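전기요금 고지서를 덜 무섭게 만드는 집안 요령

고지서가 오면 저는 일단 냉장고 위에 올려둡니다. 하루 묵힌다고 금액이 줄지는 않지만 마음의 준비는 됩니다. 지난겨울 고지서는 사흘을 묵혔습니다. 그 뒤로 집 안을 돌아다니며 새는 전기를 잡기 시작했고, 가족들은 저를 슬슬 피하기 시작했습니다. 그래도 건진 요령이 있어 적어 둡니다.

대기전력부터

셋톱박스는 꺼져 있을 때도 꺼져 있지 않습니다. 저희 집에서는 콘센트에 꽂는 전력 측정기로 하나씩 재 봤는데, 볼 때마다 따뜻하던 그 셋톱박스가 역시 범인이었습니다. 거실 텔레비전, 셋톱박스, 스피커를 스위치 달린 멀티탭 하나에 몰아 놓고 자기 전에 끕니다. 공유기는 따로 빼 두세요. 같이 껐다가 아침에 중학생에게 어떤 취급을 받는지는 제가 대신 겪었습니다.

측정기는 Idix에서 나온 것을 씁니다. 화면 글씨가 개미만 해서 바닥에 엎드려 읽어야 한다는 점만 빼면 쓸 만합니다. 멀티탭을 새로 살 때는 정격 용량을 꼭 보시고, 전기난로나 전기포트는 벽 콘센트에 바로 꽂으세요. 멀티탭에 멀티탭을 이어 꽂는 것은 절약이 아니라 모험입니다.

냉장고

냉장실은 영상 4도 정도면 충분합니다. 저희 집 냉장고는 오랫동안 가장 센 단계에 맞춰져 있었는데, 누가 그랬는지는 아직도 밝혀지지 않았습니다. 상추가 자꾸 얼길래 상추 탓만 했지요.

냉장실은 좀 비우고 냉동실은 채우는 편이 좋습니다. 뜨거운 국은 한 김 식혀서 넣되 밤새 내놓지는 마세요. 문 고무패킹은 종이 한 장을 끼워 당겨 보면 압니다. 힘없이 쑥 빠지면 미지근한 물에 중성세제를 풀어 닦고, 그래도 헐거우면 패킹만 주문해 갈면 됩니다. 뒷면 먼지도 털어 주세요. 저는 거기서 잃어버린 자석 세 개와 2년 전 치킨집 쿠폰을 찾았습니다. 쿠폰은 기한이 지났더군요.
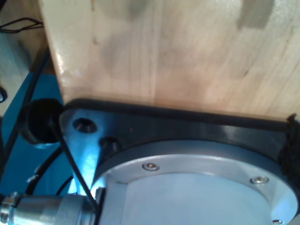 옅은 빛깔의 나무. 결이 곱고 군데군데 거뭇한 얼룩이 있다.

창문과 문틈

외풍은 향을 피워 찾습니다. 창틀을 따라 천천히 움직이다가 연기가 옆으로 눕는 자리가 새는 곳입니다. 커튼 근처에서는 하지 마시고요. 문풍지는 붙일 자리를 마른 천으로 한 번, 알코올로 한 번 닦고 완전히 말린 다음 붙입니다. 이 과정을 건너뛰면 봄이 오기 전에 바닥에서 문풍지를 줍게 됩니다.

Stollden 문풍지와 Belkadi 문풍지를 창문 한 짝씩 나눠 붙여 봤습니다. Stollden 쪽이 두꺼워 바람은 잘 막는데 창문도 잘 막습니다. 환기하려면 두 손에 체중까지 실어야 합니다. 자주 여는 창에는 얇은 것을 쓰세요.

보일러

방마다 밸브가 있다면 안 쓰는 방은 조금만 열어 둡니다. 한겨울에 아예 잠그면 배관이 얼 수 있으니 욕심은 금물입니다. 잠깐 장을 보러 갈 때는 끄지 말고 온도만 3도쯤 낮춥니다. 실내 온도를 더 내리자는 제 제안은 가족회의에서 저 빼고 전원 반대로 부결됐습니다.

Mallinov 온도조절기를 쓰시는 분은 예약 기능의 시계가 맞는지 확인해 보세요. 저희 것은 정전 뒤로 시간이 틀어져서 한동안 새벽 대신 점심에, 아무도 없는 집을 정성껏 데우고 있었습니다.

세탁기

수건과 속옷을 빼면 대부분 찬물로도 빨립니다. 건조기를 쓴다면 탈수를 한 단계 올리고 먼지 필터는 매번 비우세요. 양말 한 켤레 때문에 돌리는 일은 삼가 주시고요. 수요일 체육복을 수요일 아침에 내놓는 사람이 있는 집이라면 이 항목은 그냥 넘어가셔도 됩니다.

다음에는 전기밥솥 보온 이야기를 쓰겠습니다. 집에서 아직 협상 중이라 결과가 나오면 올립니다.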